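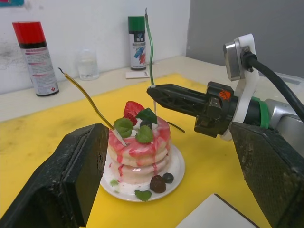 Demonstração por teleoperação

Por Redação Lodum · fevereiro
277 partilhas · 2 comentários

A demonstração por teleoperação é uma forma, bastante paciente e até simpática, de mostrar uma tarefa a um robô: a pessoa comanda os braços à distância e a máquina guarda os movimentos e as imagens para aprender com eles. Na variante cinestésica, conduz-se o próprio braço com a mão.

Entre as tarefas delicadas estão as de mesa, como pôr velas num bolinho de camadas com cobertura cor-de-rosa e um morango em cima, onde a vela dourada tem de entrar direita ao sítio sem que os dedos pretos da garra toquem nas folhas de hortelã. Com dois braços, o operador precisa ainda de cuidar que um não estorve o outro.

O conjunto Vamum reúne 1.603 demonstrações deste género, mais de 200 delas com sobremesas.

Comentários

fanimdale: Gostei muito! E com luvas hápticas, muda alguma coisa?

marmelada_7: No meu curso começámos pela cinestésica e cansa imenso os braços.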